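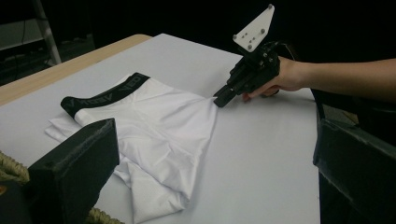 Hand-held gripper comparison, cloth bench
Pre-session checklist with comments
Site: Kilovcombe, lower workshop
Units: Zeveck pair (left and right), Plesow pair (left and right)
Checked by: Vesna Radonjić
Comments reviewed by: Lakshmi Unnithan

Mark each line OK, FIX or N/A. A FIX on any line in section 1 or 2 stops the session.

1. Table and surroundings

1.1 Table steady, no rocking when leaned on – OK
1.2 White sheet flat, no ridge under the work area – OK
Comment: Pulled it tight again after the first run. It creeps toward the operator with the Plesow pair.
1.3 Cables clear of both elbows through the full reach – FIX, then OK
Comment: Right side was hanging too close to the hand. Re-routed and checked with both of us in turn. LU
1.4 Walkway behind operator clear – OK
1.5 Work light does not shine in operator's eyes – OK

2. Grippers, before power

2.1 All visible screws present and snug – OK
Comment: One finger screw on the left Plesow took a quarter turn. Third session in a row. Use thread locker before the next one.
2.2 Top plate firm, no play when pushed sideways – OK
2.3 Fingertips free of nicks and burrs – FIX
Comment: Small burr on right Plesow tip, inner edge. It snagged a mesh panel. Filed down and wiped. Please look at it again after 30 grasps.
2.4 Fingers close evenly, no gap at one corner – OK
2.5 No pinch point where the operator's fingers curl under the body – OK for Zeveck, FIX for Plesow
Comment: The Plesow linkage comes close to the ring finger at full close. Guard ordered from Semeniuk. Until it is fitted, limit runs to 7 minutes and stop if the grip shifts.

3. Test garments

3.1 Clean, dry, no pins or loose tags – OK
3.2 Stretch items in the set (briefs, socks, T-shirt) – OK
Comment: Keep the briefs in. Thin fabric with an elastic waistband is where the two pairs differ most. Pick up by a single edge, small pinch, then lift.
3.3 Same starting layout for both pairs – FIX
Comment: Waistband to the back of the table every time. We had it both ways in May and could not compare the results.

4. During the session

4.1 Sleeves up or short, no rings or watch – OK
4.2 Grasp counter reset – OK
Comment: Zeveck pair stands at 3,115 total. Tips are due for a change every 300, so log the change on the sheet and not on the whiteboard.
4.3 Operator reports any numbness or sore thumb – OK
Comment: Vesna had a sore thumb with the Plesow after the second run. None with the Zeveck. The Zeveck is heavier but sits better in the hand – I would take the weight. LU

5. Shutdown

5.1 Power off before tips are touched – OK
5.2 Tips wiped, lint removed from joints – OK
5.3 Both pairs back on their hooks – OK

Open items: Plesow guard (2.5), burr recheck (2.3), thread locker (2.1). Plesow stays on short runs until all three are closed.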